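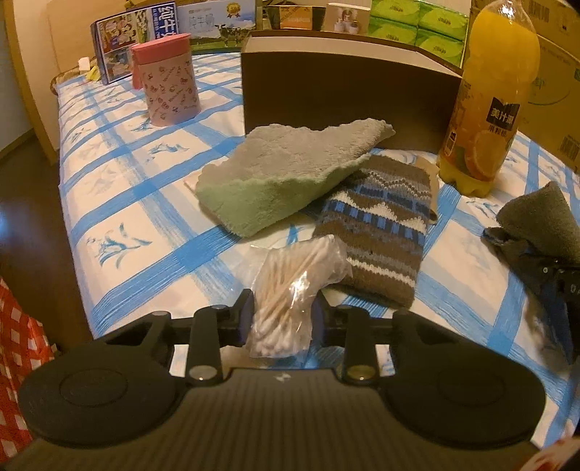 Heidrun Stöckli asked me early on why I'd bother with hand-held demonstrations at all when we had a perfectly good remote-control rig sitting in Mösli. Wouldn't people just move the tool the way they move their own hands, and leave the arm to sort out the mess later? Fair question, and it pretty much set the agenda for this section.

4.2 Demonstrating by hand versus by remote control

I collected demonstrations in two ways. For the first, which I'll call Mundetti after the project that paid for it, the person holds a gripper and does the task directly, with a camera on the tool. For the second, the person sits at the Durik console and drives the arm from a distance. The hand-held set has 3450 demonstrations and the remote-control set has 400. I wish the second number were bigger! Driving the arm is slow, people get tired, and most of them wanted a break long before I did.

I also wanted ordinary clutter, so we skipped the usual tray of colored blocks. In the first view of Figure 4 the gripper is close to a clear plastic bag of cotton swabs, with a patterned knitted sock and a pale green fleece cloth nearby. Soft things like these are a pain to teach. A sock folds up on itself when you pinch it, and a plastic bag can slide away at the last moment (I've lost a lot of afternoons to bags). With the tool in your hand you correct for that without thinking. At the console the same correction takes several tries, and all of those tries end up in the data.

That brings me to pauses. My first instinct was to trim them out of the remote-control recordings, and I did so for the whole pilot in Flasach. The policy that came out was fast and kind of reckless near the object. Putting the pauses back helped with soft items, though it made everything else slower. I ended up keeping any pause that came just before the jaws closed and cutting the rest.

The second view in Figure 4 has the fingers spread and empty, with a bottle of orange juice standing upright farther back and a stack of green tissue packs behind it. I care about views like that one because a tall bottle can hide whatever is behind it, and the person holding the tool has a big advantage there: they can lean over and look.
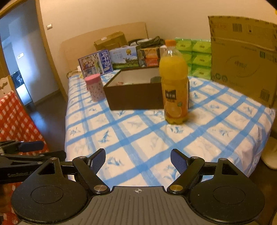
But then the person knows something the camera doesn't, one reader of the draft wrote in the margin, so what exactly is the robot supposed to learn from it?

I think that's right, and it changed how I ran the later sessions. We started asking people to look mainly where the tool was pointing, and to move the tool if they needed a better view. It felt silly for the first few minutes and then most people got used to it. I threw out 181 recordings in which the tool headed straight for something its camera hadn't seen yet. They aren't part of the total given earlier. The comparison in the next section uses 480 test runs, split evenly between the two ways of teaching.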